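Skudus Tabletop Sorting Set – README

Release notes, layout and known gaps for the small-toy sorting subset. Maintained by Renji Tsuchiya. Object list and labels by Nazareno Marino.

The subset covers one activity: toy figurines and a blue plastic container on a white tabletop.
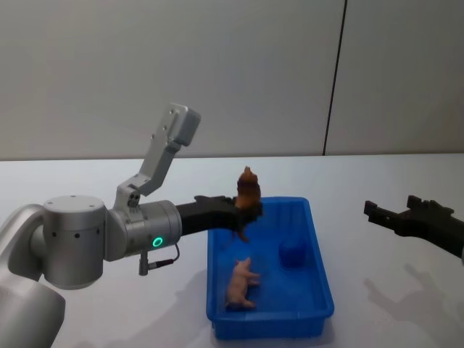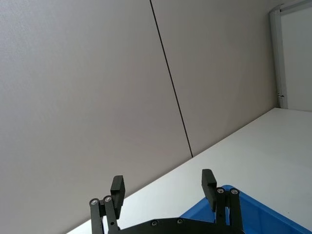

Contents

- 1512 still pictures in 100 folders, one folder per session
- objects.csv – one row per toy, with name, main colour and size class
- sessions.csv – table height, lighting and the toys used
- labels/ – one text file per picture

Objects

Toys are grouped into 10 classes. Animals are labelled by body colour first and species second. Where the species can't be settled from the picture, the label is "animal_other" and the colour is kept. Brown and orange-brown share one colour code (8). Earlier drafts split them and the labellers disagreed too often.

The container is labelled "tray" in all files. Older Dalgleish files used "bin" for the same class – both terms are accepted by the loader.

Labelling rules

1. Label a toy if any part of it is visible.
2. Label the tray even when only a corner or a length of rim shows.
3. Do not guess at tray contents. If the inside can't be seen, set contents to "unknown".
4. A toy held over the tray is "above", not "in".

Known gaps

- Grey walls and white tabletops are over-represented.
- Size classes were measured by hand in May and have not been rechecked.
- Two toys in objects.csv have no centre height recorded.

Changes

Jul 29, 2024 – merged the Stakow labels, fixed colour codes, removed duplicate rows from sessions.csv.

Corrections go to Renji Tsuchiya, with the folder name and the row number.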